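**Ticket 177: Skaletura filter reports better demos than I can find**

Status: open
Component: demo scoring, hand-held gripper data
Opened: May 16, 2024

**Claim being checked**

The Homa write-up says that scoring each demonstration by finger closure and keeping the top portion gives a cleaner training set than keeping everything. Drilari wants to switch it on by default. I was asked to reproduce the result before that happens. So far I can't.

**Setup**

Two hand-held grippers, one operator, small table, cup and toothbrush task. 187 demos recorded, 10 dropped for missing sync. Same scoring script as the write-up, default settings.

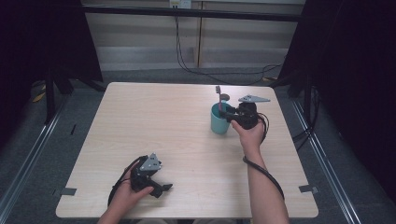

*Cup and toothbrush task, right gripper at the cup, left one low on the table.*

**What I see**

1. The score for the left gripper is nearly flat over the whole set. In this task the left hand often has little to do, and the script treats "little to do" as "steady," which raises the total.
2. Slow demos win. I re-timed a few by hand and the ranking changed with playback speed alone. A quality score shouldn't do that.
3. With the filter on, I kept 100 demos. A random 100 from the same pool trained a policy I can't tell apart from the filtered one. The write-up never shows the random draw, only filtered against full.

**Tried**

- Reran with a new seed. Same.
- Swapped in the January version of the script. Ranking moved a little, conclusion didn't.
- Checked the zero point for finger width. The script takes the widest reading in each recording as "fully open." If an operator never opens all the way, everything after that is scaled wrong. 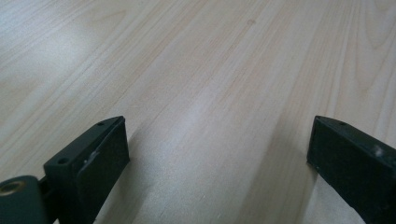
I'd much prefer a fixed open reference, taken once per gripper and stored with the session. Peñalver's loader already has a field for it. The scoring script ignores the field.

With the reference forced by hand, the top of the ranking reshuffles badly. I don't know yet if the new order is any better. It may just be wrong in another direction.

**Not convinced by**

The reply on the earlier ticket that "the trend is clear in the plot." The plot has no error bars and one training run per point.

**Needed before I close this**

- Random-subset baseline from the Homa side, more than one seed
- Left and right scores reported separately
- Script reads the stored open reference

Leave the filter off by default until then. Next run is queued with the fixed reference; I'll post the numbers under this entry.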